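Merwood Small Rooms Fund
Progress report, second quarter
Project: fruit and snack sorting at home, Alldale lodgings

Hi all, and thanks for your patience with this one! I know the report was due at the start of October, but I wanted to get the fruit part going properly before I wrote anything down.

You'll remember the idea. People who live in one room don't have a kitchen counter, so the shopping lands wherever there's a flat surface, and half of it gets forgotten. We're working out a simple way to sort and put away small produce in a room like that, and by spring we want a short printed guide that Festa can hand out with its weekly bags.

Since the last report we've done 11 sessions. The room is a busy one (bed, sewing machine, shelving, bags, a big pink delivery backpack), so finding a work surface took us longer than I care to admit. We settled on a ribbed pink mat, and it's been great. It rolls up afterwards and it didn't cost us a thing. For a tray we use the lid of a red box, low enough that you can see everything in it at once.

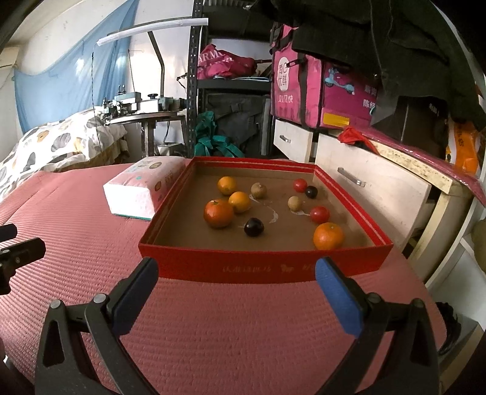
Mixed fruit in the red lid, with the bed and the shelving behind.

The mix is deliberate. Oranges, plums and tomatoes all bruise differently and keep for different lengths of time, and I wanted the guide to deal with a real bag of odds and ends, the kind you get when Pons is selling off the last of the crates. The lid needs a liner, though. Bare cardboard marks easily and it's a pain to wipe. I've put paper liners on the list for next quarter.

We started out with everything in one go and it was too much. People froze up, or grabbed whatever was nearest. So now each session begins with a pair, one soft thing and one firm thing, and we build up from there.

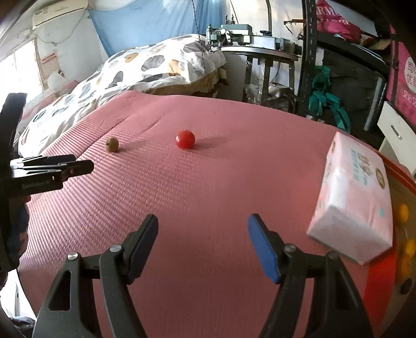

Starting small has made the sessions a lot calmer, and quicker too. A full sort takes 45 minutes now, including rolling the mat back up, and that was nearly double in the first few weeks. I'd like to get it down a bit more, but I don't want anyone rushing the plums!

The other thing I've been fussing over is where to work. By the window is nicest in the daytime, but that's also where fruit warms up fastest, so the guide will say sort in the light and store in the shade. Bedding is a nuisance as well. It needs to be pushed well back first, or round things roll off and vanish into the folds.
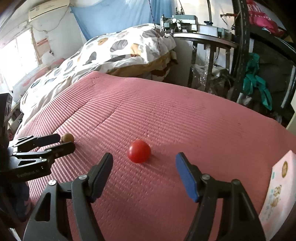 I've added a line about that to the draft, right under the bit on washing your hands. The draft is six pages so far and needs to be four.

On money, we've spent 1,642 of the grant up to now, most of it on produce and on the first layout of the guide. There's 900 set aside for printing and I haven't touched it. Festa would like a sample before the holidays, so the liners and the shorter draft come first, then two more sessions with leafy stuff, which we haven't tried at all yet. I'll send the receipts separately once I've got them in order.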